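Ticket: Recipe import drops the second half of long ingredient lists
Product: Zustton (home recipe and pantry planner)
Opened by: Elli Manninen
Handled by: Volker Wendt
Status: Solved

Elli Manninen wrote:

Hello! First of all, I love this program. I've been moving my gran's whole recipe collection into Zustton since December and I'm having a wonderful time with it (we've had her cardamom buns twice this week). I've got one odd problem, though.

When I import a recipe from a text file, anything with a long ingredient list comes in short. The method is all there, the title is all there, but the ingredients just stop. The Christmas cake should have two blocks, one for the cake and one for the icing, and I only get the cake. Short recipes are perfect every time.

What I've tried so far:
Closing and reopening Zustton. No change.
Importing the same file on my sister's laptop. Same result, and it stops at the same line.
Pasting the ingredients in by hand. Works, but I have 63 recipes to go and I'd rather be baking!

Volker Wendt replied:

Hi Elli, what a lovely project, and thank you for testing it on a second machine. That saves us a whole round of questions. If it stops at the same line on both, I'd look at the file before the program. Could you tell me what's on the last line that comes through, and what's on the first line that goes missing? Also, which program did you type the recipes in?

Elli Manninen wrote:

Ooh, good thought. Last line in is "200 g currants". First line missing is "For the icing:" and then everything under it. I typed them in Laldale, the little notes program, and exported as plain text. The tags and the pantry shelf all seem fine, by the way. It's only the ingredients.
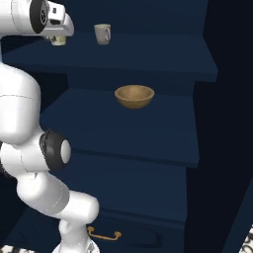 I've had a look at the others as well and there's a pattern! The trifle stops at "For the custard:" and the fish pie stops at "For the topping:". So it isn't the length at all, is it? It's the sub-headings. The long recipes are simply the ones that have them.

Volker Wendt replied:

You've done my job for me there. Yes, it's the sub-headings, or more exactly the blank line in front of them. The importer takes a blank line followed by a line ending in a colon to mean that a new section of the recipe is starting. If it knows the name ("Method:", "Notes:") it files it properly. If it doesn't, it skips along until it reaches a name it does know. Your icing is sitting between two chairs, poor thing.

Two ways round it for now:

1. Take out the blank line before the sub-heading, so that "For the icing:" comes straight after the currants. It'll then be read as part of the ingredients.

2. Leave the blank line and put a plus sign at the start of the sub-heading, like this: + For the icing. Zustton will show it in bold as a group, and the shopping list still adds everything up.

The second one looks much nicer on the page. Try one recipe before you change the lot, and please keep a copy of the original files.

Elli Manninen wrote:

Tried the plus sign on the Christmas cake and it's BEAUTIFUL. Cake in one group, icing in another, and the sugar from both is added together on the shopping list, which I didn't even know it could do. I'm so pleased.

One small thing: the trifle has 4 groups (sponge, fruit, custard, cream) and the last one came in without its bold heading. The ingredients are all there, it just looks a bit plain.

Volker Wendt replied:

Could you check for a space in front of the plus sign on that one? It has to be the very first thing on the line.

Elli Manninen wrote:

There was a space! Gone now, and the trifle is perfect. Thank you, thank you. I'll do the rest this evening with a pot of tea.

Carola Rothe added:

Jumping in from the import team, as I read this thread with great delight. I've put in a change so that any heading starting with "For the" stays with the ingredients, blank line or no blank line. Yolotzin Palacios is testing it against our own pile of recipes, and it'll be in version 6. Files that already have plus signs will carry on working, so there's no need to undo anything, Elli.

If anyone else finds a heading that gets lost, please add the exact wording to this ticket. "To serve:" is already on my list.

Elli Manninen wrote:

Could you add "To decorate:" too, please? Gran used it for all her biscuits.

Carola Rothe added:

Added!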